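Wanomeo Household Rites Corpus, data card

Version: 12
Last edited: Sun 10 April
Maintained by: Illberg text group
License: free for research and teaching; ask before commercial use

Contents

The corpus holds 888 short accounts of religious practice at home: altar care, meal blessings, seasonal cleaning, prayers for the dead. Each account is one plain text file in UTF-8. Contributors wrote in English or approved an English translation. The shortest accepted account is 60 words and the longest is 400.

Fields

id: stable across versions, never reused
tradition: the contributor's own term, not normalized
rite: one value from rites.txt
occasion: daily, seasonal, life event, or other
translated: yes or no
body: the account

The tradition field is free text. Two people with the same practice may name it differently, and the spelling of deity names varies between files. Use the Lorente name table (names.tsv) to group variants. The table leaves a name unmatched where the editors did not agree.

Collection

Accounts came in through the Pokik web form, which closed in November. Personal names and street names were replaced with tags before release. Names of shrines, temples and churches were kept.

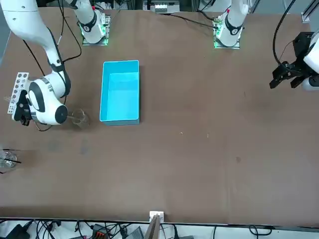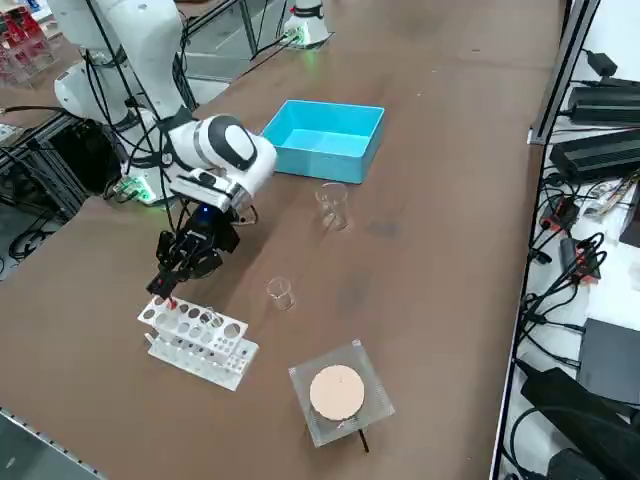

Known problems

Seasonal rites are overrepresented. Accounts marked "other" in the occasion field have not been reviewed a second time. Some translated files keep honorifics and some drop them.

Do not use the corpus to estimate how common a rite is. Contributors chose what to write about and no sampling was done.

Changes

Removed duplicate ids. Fixed line endings in the translated files. Moved rites.txt to the top folder.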